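# Sutero Hand-Held Gripper, Club Set

The Sutero is a hand-held gripper for school robotics clubs and student projects. Students hold it, pick things up with it and record what they do. The recordings can then be used to train an arm.

**In the set**

- Hand-held gripper with two ribbed fingers
- Camera mount
- Spare finger pair
- Printed workbook, 84 pages, with the Flotance task list

**Details**

- Weight: 907 g without camera
- Storage: 2000 short recordings on the supplied card
- Order code: Estis 138

Fingers are held on with screws and can be changed in class. Do not overtighten. Replacement pairs are sold singly or in packs of four.

The Flotance list starts with desk items: move a mouse to its pad, stack two cups, close a box. Each task should be recorded indoors and outdoors, on more than one surface, with different students holding the gripper.
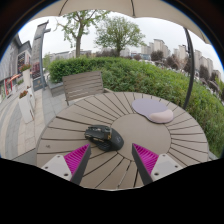

Chan writes that the club got better results after students agreed on one starting position for each task, and asks whether the workbook could have a blank page for it. The next printing will have one, at the back.

School orders ship in August. Purchase orders accepted.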